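Ruvmont Tableware Handling Set: README and collection rules

Version note: 2023-07-26. Maintained by Makis Fragkou. Send corrections to the maintainer before changing anything in the shared copy.

What is in this set

The set holds 166 episodes of a person handling tableware with a hand-held gripper. Each episode is one continuous recording from the camera on the tool, with a short text label and a row in the index. All of it was collected at two sites, Andby and Oei. Andby has the larger room and a fixed table. Oei has a smaller room where the table gets moved between sessions, so backgrounds vary more.

Tasks are short. Most are one of these:

Put a spoon in a bowl, or take it out.
Set a bowl on a plate.
Move a plate to a marked spot.
Stack two items of the same kind.

Petico is the name of the labeling tool. Older notes sometimes use it for the data itself, which is wrong. Please use "the Ruvmont set" in anything you write up.

Layout

Each episode has its own folder, numbered from 001. Inside are the video, the gripper opening values, the tool path and a file called notes.txt. The index is one row per episode with site, operator code, task, result and any flags. If the index and a notes file disagree, the notes file wins, and the index should be fixed the same day.

Numbers are never reused. If an episode is withdrawn, its row stays in the index with the result column set to "withdrawn" and the folder is emptied.

Who may record

An operator needs 20 practice episodes before recording for the set. Practice episodes are kept apart and deleted at the end of the month. A second operator watches the last few and signs off. An operator who has been away since the previous September round starts over with practice.

Operators are listed by code only. Do not write names in notes.txt, and do not say names out loud while recording at Oei, where sound was left on for the first batch. The sound has been stripped from the released files but the habit is worth keeping.

Rules for the tool

Check the linkage before every session. Open and close the gripper fully and watch the pivot points. If an arm sticks or has side play, stop and swap the tool. Do not oil the pivots at the table – oil gets onto the dishes and then onto the fingers.

Wipe the fingers with a dry cloth between tasks. Replace the finger strips when the texture is worn smooth anywhere along the contact side, and write the change in the session log. A new strip grips differently from an old one, and people using the data need to be able to find that point.

Clean the lens at the start of a session and again after any break. If you notice a smear partway through an episode, finish it, flag it "lens", then clean.

Rules for dishes

Ceramic is the main risk in this work. Dishes are inspected under the lamp before use, and anything with a chip or a hairline crack goes in the lidded bin. Chipped pieces are not kept as spares.

Approach a dish slowly and from above where you can. Let the fingers get to either side of a rim or handle before closing. Do not use the gripper body to push a dish across the table, even when it is only a small correction. If the item is out of reach, end the episode and reset by hand.

Nested items need more care than single ones. With a spoon in a bowl and the bowl on a plate, a knock to one can shift all three. Keep the linkage clear of the plate rim, and raise the tool straight up before moving sideways.

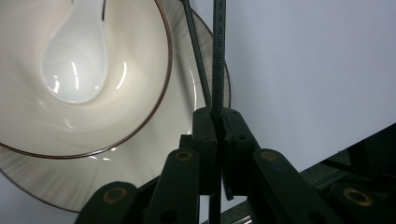
Rules for lighting and glare

White glazed dishes throw strong reflections, and a bright streak on a spoon can hide its edge. Before the first episode, hold the tool over the place setting and look at the preview. If you can't follow the outline of each item, move the lamp. Do not turn the exposure down to deal with glare; it makes the gripper too dark to read.

Some glare will stay, and that is fine. We do not use matte spray or powder on the dishes.

Lamp positions are taped on the floor at Andby. At Oei, measure from the table corner and write the distance in the session log each time.

Labels

Labels are written in Petico by someone other than the operator. Use everyday words: bowl, plate, spoon, cup. Put the material in only if it is known from the item list. State what was to be done and whether it was done. "Spoon placed in bowl, success" is enough.

There are three results: success, fail and stopped. Stopped means the operator ended the episode for a safety or equipment reason, and it needs a line in notes.txt. A fail is a normal result and stays in the set. Do not rerecord over it.

Two labelers check each episode on its first pass. They disagreed on 16 of them, nearly always over whether an item that touched down and then slid should count as placed. The rule now is that the item must be at rest and the fingers fully open when the recording ends.

Breakage

Stop recording. Put the tool down on the side tray, away from the pieces. Use the brush and pan, then go over the table with a damp paper towel. Check the fingers for splinters under the lamp before picking the tool up again. The episode is marked "stopped" and kept, unless a person was hurt, in which case it is withdrawn and the site lead is told.

Sessions are limited to four hours with a break halfway. Most of the drops in the log came late in long sessions, before the limit was brought in.

Known problems

6 episodes have a gap in the tool path where tracking was lost against a plain wall. They are flagged "gap". The video is complete.

Gripper opening values from Oei were logged with the wrong zero for part of the first batch. The corrected values are in a second column; the first was left alone so that older results can be repeated.

Left-handed operators are underrepresented. So are dark dishes, and we would not trust this set alone for judging how a policy does on them.

Use

Internal use and use by partner sites is open. Please cite the version date, and say which flags you filtered out. If you add episodes from your own site, follow the practice and sign-off rules above and ask for a block of numbers first.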